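Budgeting for a second two-arm garment handling station: what should be included beyond the arms?

Asked in: Equipment Planning and Purchasing

Our department has been asked to submit a request for a second bench station on which two arms pick up and fold small garments. The first station was supplied by Pririvham and was purchased piecemeal, so no single invoice shows its full cost. Two quotations have been received for the arm pair: 1,867 from Nollden and 1,896 from Arellano, both before tax. Neither includes a base rail or an enclosure. The request must be filed in April and may not be amended until the next budget year. Which items are most often left out, and is the lower quotation the reasonable choice?

Answer 1 (accepted)

The difference between the two quotations is too small to decide the matter. Please ask both suppliers to state in writing the following: whether mounting plates are included, the length of cable supplied, the price of replacement fingertips, and the delivery period. Our office waited almost 6 weeks for one set of plates that had been assumed to be part of the order.

The frame should be entered as its own line. Extrusion, brackets, wall panels and the tabletop come from different vendors in most cases, and freight on long rail sections is charged separately. A cable tray should be requested at the same time — adding one later requires the arms to be taken down.

Baskets, clips and a supply of test garments may be placed under consumables if your rules permit it.

Answer 2

Go with Nollden. We have 4 of their arms and have had no complaints.

Answer 3

I would add spare parts to the accepted answer. Grippers and cable conduit wear sooner than the arms do, and a station without spares stands idle while a purchase order is approved. Kaltemach sells conduit by the length and accepts small orders.

It is also advisable to attach pictures of an existing station to the request. Reviewers who see only a price for "arms" tend to question every other line. Ours were filed with the following two.
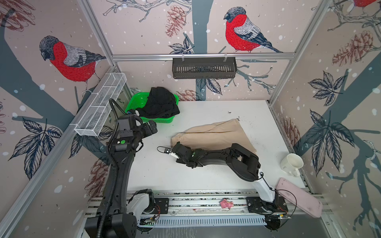
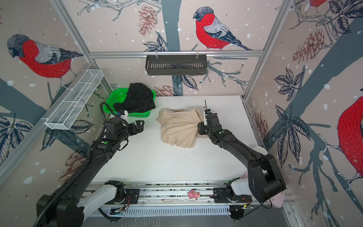 Two-arm station with both arms on a shared front rail, beige garment on the table, green basket at the back left.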